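桌上先刷后擦

我家吃饭、写字、剪东西、包饺子都在一张桌子上。住的地方小,放不下第二张。一张桌子派这么多用场,收拾它就成了每天要做好几遍的事。做得多了,对怎么做就有了看法。我的看法很简单:收拾桌子应该先用刷子,再用湿布;一次性湿巾可以不买;桌上的东西不必收得一件不剩。这三条里,第一条我最有把握,第三条最容易跟人吵起来。

先说刷子。

很多人家里的刷子都是湿用的,刷锅、刷鞋、刷马桶、刷瓶子。干用的刷子,除了衣服刷,大概只剩画图的人和做面包的人还在用。我小时候不是这样。我外婆家的炕柜上常年放着一把扫炕的刷子,长柄,毛已经歪到一边去了,每天早上叠完被子,她从里往外扫一遍炕,扫下来的东西用一张硬纸接住。吃完饭收桌子也有一把小的,比扫炕的短,先把馒头渣扫到手心里,再拧抹布擦。这套动作我看了十几年,没觉得有什么讲究。后来自己过日子,手里换成了湿巾,才发现桌子越擦越不干净。

道理很浅。桌上的脏分两种,一种是颗粒,一种是黏的。颗粒有面包屑、面粉、橡皮屑、盐、头发、线头、剪纸剩下的边角。黏的有油、汤汁、果酱、小孩的手印。湿布对付第二种很好,对付第一种很差。面粉碰了水是浆糊,橡皮屑碰了水粘在布上,布再往前走,又一条一条掉下来。头发更麻烦,湿了以后贴在桌面上,布从上面过去它都不动,得用指甲抠。于是擦一遍要换一面,擦完要冲布,冲下来的东西又堵在水池的滤网里,滤网还得清。这些活加在一起,比先刷一遍要多得多。

白桌子上看得最清楚。我这张桌子是在一家叫 Van Dijk 的旧家具店买的,白色,宽 90 厘米,面上什么花纹都没有。买的时候 Keith Te Moana 陪我去,车是他的。他劝我买旁边那张深色的,说白的不经脏。这话我听过很多次,我不同意。深色桌面上的水印、灰和浅色的渣子一样看得见,有时候比白的还显。木纹花的桌子倒确实看不出脏,可是看不出脏和不脏是两回事。吃饭的桌子,我愿意看得出来。看出来了,刷一下就好。
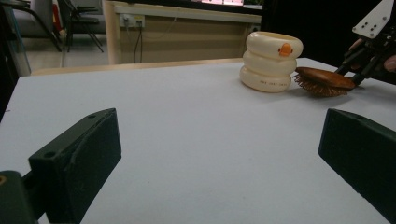 白桌面靠右的一头:奶白色的叠圈鸭嘴杯,旁边是木背的毛刷。

这种刷子没有柄,椭圆的红棕色木背,手掌整个扣上去,毛是棕色的,又细又密。我喜欢没有柄的。有柄的刷子力气都在手腕上,刷桌面的时候容易往上挑,渣子会飞到椅子上去。没有柄的贴着桌面推,力气是平的,渣子老老实实往前走。缺点是手离桌面近,碰到酱汁会沾手。不过有酱汁的地方本来就不该拿它去刷。

刷的方法也说一下,因为有人刷了两天跟我说不好用,我一看,她是来回刷的。来回刷不行,跟扫地一样,只能朝一个方向。从离自己远的那边开始,一道一道往近处带,每一道压住上一道的边,最后在桌沿底下接住。接的东西,外婆用硬纸,我用一个旧的饼干铁盒盖。簸箕也可以,但簸箕一般在地上用,拿到饭桌边上我心里别扭。刷的时候不要使劲。毛弯下去以后是用毛的侧面在拖,侧面拖不动细粉。只用毛尖,轻一点,面粉都能带走。

然后才是湿布。布要拧干,拧到手里捏着不滴水。刷过的桌子,一块布擦到头,翻过来再擦一遍,布冲一下就清了。从刷到擦完,熟了以后一两分钟。以前我光用湿布擦,包完饺子那种桌子,收拾一回要 30 分钟,大半时间花在冲布和抠面疙瘩上。

包饺子值得单独说。饺子皮擀完,桌上是一层干面粉,边上是几块粘住的湿面。最坏的办法就是直接上湿布,整张桌子会变成一层薄浆糊,当时看着干净,干了以后发白发涩,手摸上去一层。正确的次序是先刮后刷再擦。刮用塑料刮板,把粘住的湿面铲起来;刷把干粉收走;最后才是水。我把这个次序教给过 Hemi Ashby,他在家里烤司康,案子上天天是面粉。他的回答是他妈妈就是这么做的,只是他自己懒。我想大部分人也是这样,办法是知道的,家里上一辈有人做过,轮到自己的时候,手边刚好有一包湿巾,就抽了一张。

接下来说湿巾。

我不想把湿巾说成坏东西。出门在外,带着小孩,没有水,有一包湿巾是很好的。我反对的是在家里拿它擦桌子,离水龙头就那么几步。它有几个问题。一是太湿又太小,一张擦不完一张桌子,中途要换。二是擦完桌面上留一层东西,灯底下侧着看,一道一道的,很清楚。白桌子上这层东西会吃灰,过几天发黄发黏,于是又要擦。我家用过一种叫 Stalitz 的厨房湿巾,朋友搬家剩下给我的,一大箱。味道是柠檬的,头两天觉得清爽,后来吃什么都有一股柠檬味。那一箱我用了很久,用完没有再买。三是垃圾。一天几张,不觉得多,倒垃圾的时候才知道,袋子里沉甸甸的有一半是它。

有人说抹布脏,湿巾干净。这个说法有一部分对。长期泡在水池边不洗不晾的抹布确实脏,味道一闻就知道。但这是晾的问题。我有一摞旧毛巾裁的布,当天用当天洗,搭在窗边的杆子上,第二天换一块。没有哪块布在我家过夜还是湿的。旧毛巾不花钱,裁的时候锁一下边,不锁也行,掉几天毛就不掉了。这件事一点也不难,难的大概是家里要有一根可以晾布的杆子。现在新装修的厨房,台面、柜门都很好看,就是没有地方晾一块抹布。设计厨房的人好像认为抹布不存在。布没有地方晾,自然就脏,脏了自然就去买湿巾。我觉得这里面有一大半该怪厨房。

再说机器。我说的是那种放在桌上的小吸尘器,巴掌大,圆的。Mafalda Rebelo 送过我一个,牌子叫 Jilter,充电的,推着走,吸橡皮屑和面包渣。她是好意,她看我总拿个刷子扫来扫去,以为我缺一个。这东西我认真用了一阵子。吸橡皮屑是可以的,吸面粉就不行,滤棉一会儿就堵。吸完要拆开倒,倒的时候又撒一些出来,这时候还得用刷子。它还要充电,充电线占一个插座。最后它在抽屉里待着,我有时候拿出来给来玩的孩子推着玩,他们很喜欢。我告诉过 Mafalda,她没生气,她说她自己那个也在抽屉里。

刷子也有刷子的毛病,我不替它瞒着。第一是掉毛,新刷子尤其掉。买回来先拿手反复捋,再在门框上磕几下,头一个星期桌上还是会捡到几根。一直掉的就是做工不好,退掉。第二是要洗。干用的刷子也会脏,毛根那里积灰积油。我一个月洗一次,温水里放一点洗洁精,只让毛下水,木背不要泡,洗完毛朝下搁着晾。毛朝上放,水会流到木头里去,时间长了木头要裂,毛就成撮地掉。第三是不能混用。扫桌子的就扫桌子,不能今天扫桌子明天扫窗台,更不能刷鞋。家里人多的话这一条最难守,我的办法是把它就放在桌子上。放在桌上的东西,大家就默认它是桌上用的。放进柜子里,过几天就不知道被谁拿去干什么了。

价钱我也说一下。Ziradell 那家店里有卖桌刷的,67 块一把,我嫌贵,看了几次没有买。贵的地方大概在木头和包装,盒子里还衬着纸。便宜的也能用,只要毛密、背平、拿着顺手。我用坏过一把便宜的,用了好几年,坏的时候毛秃了一角,我把它降级去扫窗槽了。窗槽正好需要一把秃一点的刷子。

这里就要说到第三条,桌上的东西该不该收干净。

现在流行的看法是桌面要空。收拾房间的书和视频,最后一个镜头总是一张什么都没有的桌子,有的连纸巾盒都藏起来。我有个同事 Lakmal Barua,按着这种视频收拾了一回家,花了整整一个长周末,桌子、台面全部清空,东西分类装进盒子,盒子上贴标签。收完给我们看,确实漂亮。过了两个月我去他家吃饭,要找一把剪刀,他打开了三个盒子。剪刀在其中一个写着“文具”的盒子里,他以为在“工具”里。吃饭的时候盐也不在桌上,要起来去拿,拿完放回去,过一会儿又要去拿。我没有说什么,做客的时候不好说这个。

我的看法是,桌子是干活的地方,在上面天天要用的东西就可以住在上面。条件是两个:一,擦桌子的时候能一把挪开;二,它们有固定的一头。我家的规矩是东西都靠右边站,左边和中间留出来。右边那一头是固定的,刷子在那里,杯子在那里,别的东西来来去去,走的时候也从那里走。吃饭的时候中间够用,写字够用,擀皮也够用。来了客人坐不下,再把右边那一点挪到柜子上去。

讲到这里一定有人要说,放了东西就擦不干净。这个我试过很多次,确实有差别,但差别在东西的底,不在东西的多少。底是平的、面是光的,挪一下,擦过去,再挪回来,没有什么妨碍。难办的是那种底下有很多小脚的,或者是编的,渣子会漏进缝里。藤编的杯垫、带脚的水果架、有绒布底的笔筒,这些放在饭桌上都是给自己找事。所以我挑桌上的东西,先翻过来看底。商店里的人看我翻东西,以为我在找价签。

那个叠圈的杯子是另一回事。它一圈一圈摞上去,前面伸出一只小小的橙色鸭嘴,说它是玩具也行,说它是杯子也行。按收拾派的标准,它是第一个该收走的,没有用处,又占地方。我不收。一张桌子上总该有一样东西是看着高兴的,大人看着高兴,小孩来了也知道这张桌子他可以坐。圈和圈之间有凹下去的地方,会积一点灰,这正好是刷子的活,转着刷一圈就行。湿布反而伸不进去。凡是圆的、有凹槽的小东西,都是刷子比布好使,遥控器的按键缝、台灯的底座、相框的边,全是这个道理。

我也承认,让东西住在桌上这个主张有它的危险。危险在于慢慢变多。今天一支笔,明天一瓶维生素,后天一叠没拆的信,过一阵子右边那一头就长到中间来了。我家也发生过,最厉害的那次是 2 月,赶上大家都在家,桌上什么都有,吃饭要端着碗。收拾派会说,你看,这就是不清空的下场。我不觉得要因为这个就把规矩改成清空。定一个边界就够了。我的边界是刷子。刷子放在东西的最外面,靠中间的这一侧,刷子以外不能有东西。每次刷桌子,先拿起刷子,就会看见有没有东西跑到它外面来,跑出来的当场拿走。这样一天检查几次,都不用专门去检查。

这个办法还有一个好处,就是它不靠决心。清空派的办法很依赖决心。花一个周末,下一个大决心,收得很彻底,然后每天用决心维持。上班累了一天的人,哪有那么多决心用在桌子上。我宁可每次吃完饭花一两分钟,脑子里想着别的事,手自己就做了。外婆扫炕的时候也是这样,一边扫一边跟人说话,扫完了话还没说完。

说说案板。

案板和桌子应该放在一起讲,因为很多人把案板当成厨房的东西,切完就立在水池边上。我家的木板经常是在桌上用的。切水果、切面包、剪豆角、给孩子切橡皮泥,都是板子搬到桌上来。板子底下是白桌面,切什么都看得见,切完连板带渣一起端走,桌子基本不用收拾。板子在这里的作用就像一块可以搬走的桌面,脏都在它上面。

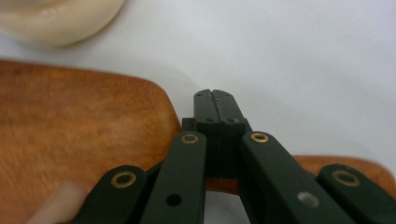 木头的东西我主张少用水。切面包切坚果,刷一下就够了,何必每次都冲。有人切两片面包也要把整块板子放到水龙头底下去,再立起来晾,晾得不透,底边那一条发黑,然后说木板容易发霉,不如塑料的。塑料的我也用,切生肉就用塑料的,用完开水烫。木板专门切干的和熟的。这样分开,木板一天可能只湿一次,怎么会霉。湿完以后也不要平贴着桌子放,垫根筷子,两面都透气,一夜就干了。

上油的事,我觉得也讲过了头。网上养一块木板的教程,比养一盆花还复杂,先用几号砂纸,再用什么油,擦几遍,静置多久,再打蜡。我不反对有兴趣的人这样做,当作手工挺好。但如果把它当成用木板的前提,就把人吓跑了。一般家里的板子,摸着发涩了,抹一层能吃的矿物油,放一晚上,早上拿干布擦掉浮油,一年几次。颜色会变深一点,有刀痕,有一块水果染的印子,这些都不妨碍用。我见过有人的木板从来不切东西,立在墙边做样子,底下另有一块塑料的在干活。那块木板大概是保养得最好的。

刷木板和刷桌子的刷法稍微有点不同。木头有纹理,要顺着纹理刷,横着刷,细渣会卡在纹路和刀痕里。面包屑最爱卡在刀痕里,过几天变硬,拿水冲也冲不出来,这时候要用硬一点的毛。所以严格说起来,刷桌子和刷板子是两把刷子,一软一硬。我平时就一把,刷不出来的地方用牙签。真要买第二把,那就买一把短毛的,专门管板子。

Keith 看我写到这里,说我为一把刷子写了这么多字。他也是讲究人,只不过讲究在工具棚里。他那里有一张干木工活的台子,台子上常年有一把大刷子,锯末刨花都是刷下来的,他从来没有想过要拿湿布去擦那张台子。我问他,那你家饭桌呢。他说饭桌是用湿巾。同一个人,在棚子里知道干的东西要干着扫,进了屋就忘了。我想原因也不复杂,棚子里的办法是跟着别人学的,学的时候手把手;屋里的办法是跟着广告学的。广告里从来都是喷一下,一抹,桌子闪一道光。没有一个广告会先花几秒钟拍把面包渣刷下来。

广告的影响我是真的觉得大。我们这一代人家务多数不是正经学来的。上学的时候家里说你去读书,桌子不用你收;搬出来住,什么都要自己弄,就看货架上有什么。货架上有喷雾,有湿巾,有海绵,有带香味的各种液体,按房间分,按材料分,厨房的、浴室的、玻璃的、木头的、石头的。一把刷子用好几年,卖刷子的人赚不到什么钱,货架上当然就排在最底下那一层,跟簸箕放一起。我不懂做生意,这只是我一个买东西的人的观察。超市里那一排瓶子,我家现在用的是洗洁精和白醋,其余没有缺过。

我也想过,会不会是我自己闲,才有工夫刷了又擦。孩子小、两个人都上班的家庭,能抽一张湿巾糊过去就不错了。这个意见我认真听。我家最忙的那几年也是湿巾过来的,我没有资格说别人。不过就时间来说,刷子并不慢,它快。慢的是第一次去买,第一次洗,第一次告诉家里人它该放在哪里。这几件做完,后面都是省下来的。小孩也可以做这件事。三四岁的孩子拧不干抹布,擦桌子越擦越湿,可是刷子他会用。给他一把刷子、一个盒盖,让他把橡皮泥的渣往自己这边扫,他能扫很久,扫得不干净没关系,扫完大人补两下。让孩子做他做得成的家务,比让他拿湿布抹一桌子水好。

有一种意见是从卫生来的,说刷子把灰扬起来了,吸到鼻子里。对灰尘过敏的人要注意,这是真的。对这样的人我建议先用拧得很干的布轻轻按一遍,把浮灰按住,再收渣子,或者用吸尘器。但普通人家饭桌上的面包渣,用毛尖轻轻带,扬不起什么。扬起来多半是刷得太猛,手腕甩了。还有人说刷子本身藏细菌。干的刷子,一个月洗一次,只碰干的东西,我不太担心。我更担心那块在水池边上躺了三天的海绵。海绵是家里最该扔的东西,可是它样子老实,大家都信任它。

还有人嫌难看。桌上放一把刷子,客人来了像没收拾完。这个各人有各人的看法。我觉得一把木头背的刷子不难看,至少比一包印着大柠檬的湿巾好看。很多人愿意在桌上摆一瓶干花,干花掉的渣还得有东西去扫。我在一个地方住过一阵子,房东的桌上摆着一大盆假水果,吃饭要搬走,吃完要搬回来,假葡萄上全是灰,从来没人敢动。那盆水果我到现在还记得,它是真正占地方的东西。

至于桌子本身,旧一点没有关系。我这张买来就有划痕,靠近桌沿的地方有一小块碰掉了漆。店里的人说可以补,要等几天,我说不用。新桌子人会小心,垫这个垫那个,热锅不敢放,写字怕压出印子,小孩一上来大人就紧张。买旧的就没有这些事。一张桌子,大家都敢用,才用得着天天收拾;天天收拾,它反而一直是干净的。我见过花 2000 块买的桌子,上面铺一层透明软玻璃,软玻璃和桌面之间进了水,闷出一片一片的花。主人揭不开,也不敢揭,就那么看着。软玻璃我也是反对的,它把一张好桌子变成一张塑料桌子,还多出一个擦不到的夹层。真怕烫,放隔热垫;真怕划,底下垫块板。要用的时候拿来,用完拿走。

桌布我不反对,桌布可以拎起来到门外抖。抖桌布跟刷桌子是一个思路,先把干的弄掉。我外婆家过年的时候铺桌布,平时不铺。她抖桌布的时候鸡会围过来,我们住楼上,没有这个条件,抖下去是楼下的阳台。所以铺桌布的人家,也还是刷一下再拎起来洗比较好。桌布上的渣用湿布擦就更糟了,渣会搓进布纹里。布上用的刷子可以硬一点,衣服刷就行,只要是专用的。

冬天和夏天也有点不同。夏天潮,盐和糖撒在桌上一会儿就化,刷不动,这时候不要勉强,直接湿布。冬天屋里干,有的刷子刷几下会起静电,细粉吸在毛上甩不掉,在盒盖边上磕两下就好。还有糖霜,糖霜什么季节都不好弄,我家做完点心,糖霜是先刷一遍,能走多少走多少,剩下的用温水布盖一会儿再擦。凉水擦糖霜,擦完桌子是黏的,胳膊放上去能粘住。

这些都是小事。有人会觉得,桌子嘛,爱怎么擦怎么擦,有什么可议论的。可是一个人一天在桌上吃三顿饭,就要收拾三回,再加上写字做手工,一年下来在这件事上花的工夫不少。一件每天做的事,做法顺一点,人就少烦一点。我烦过,知道那种感觉:吃完饭坐着不想动,看着一桌渣子,想到要去拧布、擦、冲、再擦、再冲,就想明天再说。后来刷子放在手边,坐着就能把眼前这一片先刷干净,刷完这一片,旁边那片也就顺手了。很多时候我是坐着把桌子刷完的,站起来的时候只剩下擦。

如果有人看到这里想试,我的建议是先不要去买。家里翻一翻,多半有一把没用过的软毛刷,送的也好,买别的东西搭的也好,洗干净晾干就能用。没有的话,宽一点的新油漆刷也可以顶一阵子,毛软,就是有柄,手要放低。找一个盒盖配着它,跟它放在一起。头几天会忘,手会自己去找布,忘了就忘了,下一顿再来。用上两个星期,觉得顺手,再去挑一把好一点的,挑的时候把手掌扣上去试试大小。我的手小,店里那种大号的我扣不住,推到一半会歪。

湿巾也不用扔,放到包里去,出门用。我那只 Jilter 如果有人要,可以来拿,充电线还在。

2019年6月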